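Sorting and Storing Small Winter Items - Project Report
Home Organization Elective, Unit 3
Submitted by: Group Rirora

1. What we wanted to find out

Hats, gloves, socks, scarves. Every house has a drawer or bin of them and nothing matches. Our question was simple: does a small open basket work better than a drawer, and does folding matter for stuff this small. We looked at gloves mostly because they are the worst. One always goes missing.

2. Materials

- baskets, plastic, with holes in the sides (holes let air in, also you can see what is inside)
- knit gloves and small dark cloth items
- a flat board on a table as the sorting surface
- the Cando drawer insert, borrowed from the Aaltonen room
- log sheet, pencil, timer on a phone

Budget was 30 dollars. We did not go over. The drawer insert was free so that helped alot.

3. Method

Each round went the same way. Items start mixed up in the basket. Take everything out, put it on the board, match the gloves, fold the cloth things, put it all back. Then someone else has to find one named item while we time it. Same again with the drawer insert.

We did 98 rounds total over the semester. Wanted 100, ran out of Monday. Rounds where somebody dropped something on the floor still count - we argued about it and decided real life has drops too.

Folding rule: cloth in half, then half again if it is still wide. Gloves are NOT folded, just laid flat with the fingers the same way. Rolling gloves into each other was tried early and we quit, it stretches the cuff.

4. Results

Basket was faster to find things in. Drawer looked neater. Total search time for the basket was 500 seconds, drawer was 563, same number of rounds each. Not a huge gap but it held up in both halves of the semester.

Biggest problem was dark items. Black on black in a basket, you have to feel for it. Light gloves were found first nearly every time.

Sorting area:

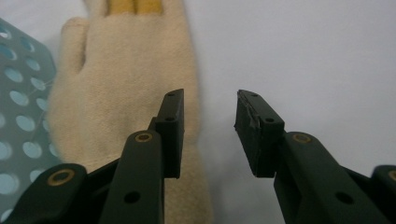
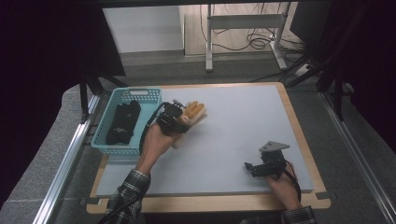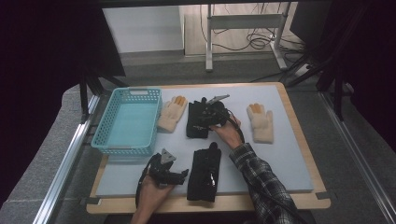 Matching takes longer than folding, and that suprised us. Left and right gloves look the same until you flip one over, so the laying out step is where the time goes. What helped was giving every pair its own space and keeping the dark cloth seperate. With the cream gloves spread apart on the board, orange fingertips pointing to the far side and the basket empty, you can check a pair at a glance. Colored tips are a real plus. We would buy gloves with them on purpose.

5. What we would change

Bigger board. A light colored liner in the basket so black things show up. Also label the front of the drawer insert, the Bernisura labels peeled off after a week so use something else. Search times should be written down by one person only, our log has two handwritings and a few rounds we had to redo.

Log sheets are in the folder with the receipts.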